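Budgeting for a two-armed tabletop robot

Budgeting for a two-armed tabletop robot means working out what you will spend to buy the thing, set it up, and keep it going on small handling jobs such as moving food items into a bowl. I keep this entry for the Cliltstead equipment wiki, and I've now been through the process twice, so expect opinions (edits welcome, as always).

The work being budgeted for is mostly small stuff on a small table. 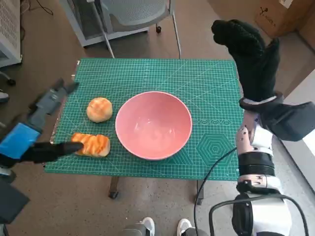
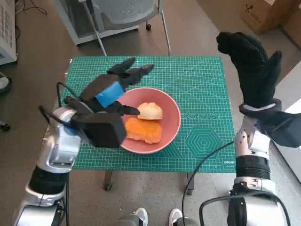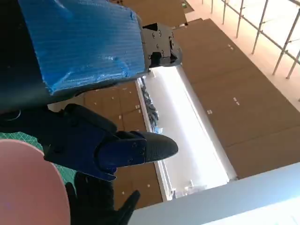
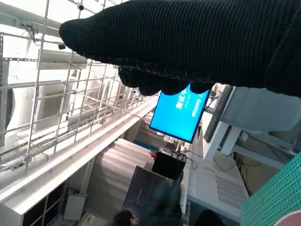
What the price covers

A quote usually lists arms, hands, a base and a controller, and people stop reading there. Please keep going! Ask whether the hands are priced separately, because on both of our quotes they were, and one supplier (Ornine) had put them on a second sheet altogether. Ask about shipping too, and who unpacks. Our first draft had the arms down to the penny and a blank line for delivery.

Software is the other one to pin down. Some sellers include the first year of updates and bill for it after that, and some want a license per arm. Write the second-year figure into the plan on day one, even if it's a guess.

Consumables

This is the section I get the most messages about. Gloves, tape, cable ties, cutting mats, practice items — none of it costs much and all of it comes out of somebody's budget. At Monau we set aside $425 for the first quarter and I thought that was generous, and then we bought gloves in boxes of 30 and went back for more. Textured gloves and knit gloves grip differently, so buy a few of each before you commit to a full box.

Toy food is worth paying for if you do any kitchen-type tasks. Real bread is cheap once, but you'll be buying it every week and sweeping up after it. Get a bowl with a wide rim. Get two, in fact, in the same color, so a chipped one doesn't change your setup.

Space and furniture

Measure the table with the arms stretched out, and then measure again with somebody standing behind the base, because someone will be. A table on casters is handy for cleaning, but check that the casters lock (mine didn't, and I ended up paying for a new set). Cable slack needs floor space as well. Sofia Gouveia, who did the room plan for Monau, added 15 inches on every side for cables and I argued with her about it. She was right and I've left her number in the template.

Spares

Plan for fingers first, then wrist cables, then everything else. The list we use is called the Þórarinsdóttir sheet, after the person who drew up the original, and it sorts parts by how long they take to arrive instead of by price. I love this sheet. A cheap cable with a long wait can stop the work longer than an expensive joint that's sitting on a shelf in the next town. We keep 2 complete sets of fingertips and order again when the first one is opened.

Buying, leasing or sharing

Leasing looked good to us in April and less good once we read the part on wear, which counted scuffed finger covers as damage. If you lease, get that clause changed before signing. Sharing with another group works if you both want the same hands on it. Swapping hands back and forth eats nearly a whole morning with the recalibration, and that time belongs in the budget too.

Staff time is still the line I find hardest to fill in. For now the template has one row for setup and one for daily running, and I'd be glad to hear how other people split it up.

Last edited June 18, 2023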